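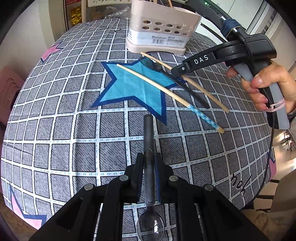
Figure 1. The chopsticks and the pink caddy on the star bedspread.

Where Do the Chopsticks Go? Sorting the small stuff in a share house
Student project report, Household Systems elective
Submitted 5/11/26

Why I picked this

When our tutor, Anil Murthy, told us to choose a "small storage problem" and stick with it for the whole term, most of my group went big. Walid Saab did his parents' garage. Tharun Rodrigues did a pantry, and I'm still a bit jealous of how good his labels looked. I did chopsticks.

I live in a share house in Norngate with Sabine Eichhorn and Melati Sinaga, and our kitchen has exactly one decent drawer. Everything ends up in it. Chopsticks are the worst of the lot, being long and thin and very good at rolling under the cutlery tray, so you only ever find one when you want two. Before I started, the three of us mostly ate noodles with forks, and I thought that was a bit sad for a house that eats as many noodles as ours does.

My question was pretty simple. If the chopsticks had a spot of their own outside the drawer, would we put them back there, and would we stop losing halves of pairs?

Setting up

I wanted something upright, with holes so it could drain, and cheap. The pale pink plastic caddy in Figure 1 ticked those boxes. It's perforated with two rows of round holes, and the barcode label is still on the front in the photo. I know, I know. I'd meant to soak it off and kept putting it off.

The sorting got done on a bed. Our kitchen bench is tiny and there's always a dish rack on it, so I carried the lot down the hall and spread out there. I'd recommend it, to be fair. You can sit down, nothing rolls off onto the floor, and if the phone rings you can leave it all where it is. The bedspread is grey with a white grid and big stars on it, and pale wood shows up nicely against the blue one.

Everything that came out of the drawer went into one of these groups:

Pairs that matched
Singles with no partner
Takeaway chopsticks, the kind you snap apart
Things that weren't chopsticks at all

The last group was bigger than I'd like to admit. There were skewers in there, and the handle of something Melati says was once a honey dipper.

Matching them up

This was the fun part and also the slow part. Plain wooden chopsticks all look the same until you put them side by side, and then you start noticing that one is a touch thicker, or one has gone darker from the dishwasher. I'd lay two down roughly parallel and look at the ends first, then the tips.

Patterned ones are heaps easier. One in the photo has a light blue band wrapped around its thicker end with little white dots or flowers on it, and with a band like that you know straight away what you're looking for. That gave me the idea for the second half of the project, which was marking the plain ones so they'd be just as quick to pair.

I tried two ways of marking. The first was a dot of nail polish on the top end. Sabine liked it, but the polish chipped when we washed them and I wasn't keen on bits of it near food. The second was a thin ring of washi tape from Ramasamy, the stationery place near the tram stop. It looked lovely for a week and then the edges started to lift. In the end I scratched a shallow line into the top of each one with a craft knife, one line for the first pair, two for the second and so on. Not pretty, but it stays put.

Living with it

The caddy went next to the stove to begin with. Bad spot! Oil spits on it and you have to reach over a hot pan. I moved it to the windowsill beside the sink, and that worked much better, partly because it's where you're standing when you've just washed up.

I kept a sheet on the fridge where anyone could write a comment. A few of them, copied as they were:

"who put the peeler in here"
"much nicer than the drawer"
"can we have one for the spoons"
"Peeler again. It was me, sorry. M."

The peeler turned out to be my main finding. As soon as there's an open container on a windowsill, other things move in. By the middle of August we had a whisk, a pen and a packet of Sindier bag clips living with the chopsticks, and it was getting hard to pull a pair out without dragging half the kitchen along too. I don't have a clever fix for this. I took the extras out every Clidura delivery day (that's our veggie box), as I was tidying the bench anyway.

We did stop losing singles. I can't say that's all down to the caddy, as we were also paying a lot more attention to chopsticks than any normal household would.

What I'd change

Budget first. I had set aside $4 for a container and stuck to it, but I'd spend a bit more next time and get one with a divider inside. Short utensils sink to the bottom and the tall ones lean.

I'd also take proper photos as I went. I have plenty of the finished windowsill and hardly any of the sorting, so Figure 1 is doing a lot of work in this report.

And I'd ask my housemates before throwing anything out. I binned the single chopsticks after they'd sat around for a while, and Sabine had been planning to use them as stakes for her chilli seedlings. She's forgiven me. The seedlings are tied to skewers from the "not chopsticks" pile and seem happy enough.

Thanks

To Sabine and Melati for putting up with the sheet on the fridge, to Tharun for reading a draft and telling me it had too much about tape in it, and to Anil for letting me do chopsticks in the first place.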